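The Chore List, or What I'd Hand Over to a Robot Tomorrow

I do my best arguing with myself on the walk in to work, and this month the argument has been robots.

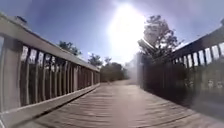 So, robots. My cousin Ada Bassi sent me one of those videos where a machine folds a towel, and she wrote "you're out of a job" under it. I work at a repair shop in Kivdale (sewing machines mostly, some vacuums, the odd bread maker) and at home I'm the one who does laundry, so I suppose she had me on two counts. I watched it three times. The towel got folded. Then I noticed the little "8x" in the corner, and I did the math, and I could have folded the whole closet and had a sandwich.

I don't want to be the grump about this, though! I really do want one. I have wanted one since I was a kid. I just keep a list in my head of what I'd need it to do, and I go down the list while I walk, and most mornings I get stuck on the same few items.

Take floors. Floors are sort of solved, if your floors are boring. We've had a robot vacuum for a couple of years and it does the kitchen fine. It does the hallway fine. It eats the fringe on the bedroom rug every single time, and then it sits there and plays its sad little tune until somebody comes and pulls the threads out of it. I fix vacuums for a living and I still say a bad word when I hear that tune from the shower.

Outdoor stuff I think about a lot, maybe because I'm outside when I'm thinking. Sweeping leaves off planks. Scraping and repainting a railing with a million skinny slats in it. I helped my neighbor Radu Văduva do his deck railing last March and it took us forever, both sides of every slat, and the corners where the brush doesn't want to go. If somebody built a machine that would do that one job I'd chip in for it with the whole street. But think what it has to cope with. The sun is straight in its eyes half the day, then it's in deep shade, the wood is rough in one place and smooth in another, and the old paint comes off in sheets here and won't budge there. Radu and I didn't think about any of that. We complained about our knees and kept going.

At the shop it's a bit different. Ettore Greco, who owns the place, went to a trade show in Odbridge and came back with a brochure for an arm that drives screws. It was a nice arm. You tell it where the screws are and it does them all, same torque, all day long. The trouble is that in a repair shop you never know where the screws are. Half of them are under a sticker. One is always stripped, and one has been replaced by a previous owner with something out of a coffee can. We took in 630 machines last year and I don't remember two that were broken in quite the same way.

Where it would make sense is a place like Ratance, where my friend Sandro Lombardi works. They pack small parts, the same boxes every day, around 800 on his shift. They've had a machine doing the lids for a while now and he loves it, his wrists don't hurt any more. He still does the filling by hand. They tried the machine on filling and it did great with the big brackets and was hopeless with the springs. If you've ever picked up one spring and gotten four, you know. Sandro does a kind of flick with two fingers and they come apart. He couldn't explain to me how he does it, and I made him try for most of a lunch.

His mom, Rosalba, has a different take. She's in her eighties and lives alone, and she told me she doesn't care if it's slow. It can take all night to empty the dishwasher, she's asleep anyway. It can take an hour to pick up a sock. She just doesn't want to bend down. I've been chewing on that ever since, because I'd been grading these things on speed the whole time and she wasn't grading on speed at all. She'd be perfectly happy with the 8x towel robot, so long as it didn't break her good plates or need her grandson to come over and restart it.

The plates are my sticking point too. I'd forgive a badly folded towel. I wouldn't forgive my grandmother's soup bowl.

Anyway, for the record, what I'd hand over tomorrow: lids, vacuuming the non-fringe areas, matching socks (even badly). What I'd hand over in a few years, maybe: dishwasher, Radu's railing, wiping down the stove. What I think I'll still be doing when I'm Rosalba's age: springs, stripped screws, fitted sheets, and getting the cat into the carrier.

Ada says she'll send me the next video when they do a fitted sheet. I told her I want to see it at normal speed and I want to see the corners.

If you've got one of the newer mopping ones, tell me in the comments how it does with rug fringe. Ours is due for a new brush and I'm wondering if it's worth it.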